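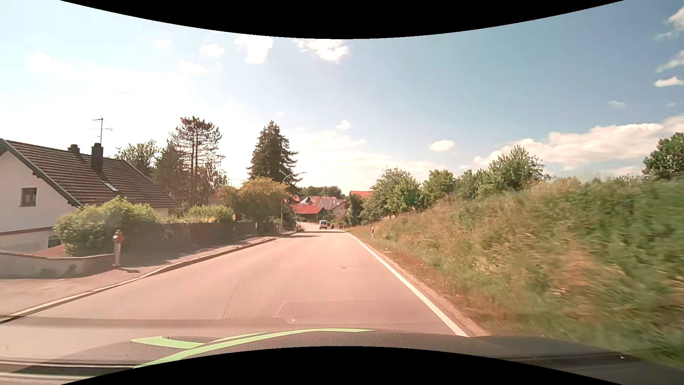

Route planning software at our road crew – what changes for the drivers?

Home | Topics | Ask | Members | Log in

Posted in Work and Automation by Cherry Mae Mangubat, August 22, 2025

Hi all! I work for a small road upkeep contractor, mostly village streets and the roads between them. Up to now the inspection rounds have been driven by people who know every bump by heart. One drives, one writes, and in the evening somebody types it all in. Now our boss wants a camera behind the windshield and software that marks patches, cracks, covers and worn edge lines by itself. It's called Varkow and we would start with the Grunisberg rounds.

I'm excited, I really am (I'm the one who does the typing!). But two of my older coworkers are worried, and I'd like to give them something better than "it'll be fine." Take a street like the one at the top, with old repairs in the lane, a little utility cover and no center line. Can software tell an old patch that's holding up from one that needs work? And what happens to the person who used to sit in the passenger seat?

Teodoro Bañez

We went through this in May last year with a different system, and I'm so glad we did – I'd never go back to the clipboard. We have 4 cars out and almost 200 streets on the list, so you can imagine the typing.

Your first question: it depends on the light and on how patient you are at the start. Ours loved tree shadows. Every dark shadow across the road came up as a fresh patch, and so did seams where the new asphalt was simply a darker color than the old. Somebody has to go through those and say yes or no, and that somebody should be a person who has held a shovel. Our passenger seat people do it now. They spend mornings at a screen going over what the car brought back, and afternoons out looking at the doubtful ones on foot. One of them loves it. Another missed being on the road, so he swapped into the repair crew, and the boss was decent about it.

A few things I'd ask for before you start:

- Get it in writing that the recordings are for the road and won't be used to check up on the driver. This was the biggest worry at our place, bigger than jobs.
- Ask who can see the houses along the way, and how long the pictures are kept.
- Run both ways side by side for the first 2 months. It's a pain, but your older coworkers will catch things the software misses, and everyone gets to see them do it.
- Clean the windshield and clear off the dashboard. Reflections cost us a lot of silly false marks.

One more thing I didn't expect to enjoy: the driver gets to just drive. No more slowing down so the other person can finish a sentence. Good luck, and please come back and tell us how Grunisberg goes!

ballon_roads

it cant judge depth from one camera so no, it wont know if a patch is sinking. still need someone to go out there. shoulders are bad too, tall grass hides the edge and it just guesses

Cherry Mae Mangubat

Thank you both! The part about the driver recordings is going straight to my boss. And I'll ask whether the two of them can be the ones who check the marks – I think that would go over really well.

Related posts
Who owns the recordings from a company car?
From paper rounds to tablets: how long did it take you?
Warehouse scanners in Cabanatuan, one year on
Training older coworkers on new software
Does a camera car need two people?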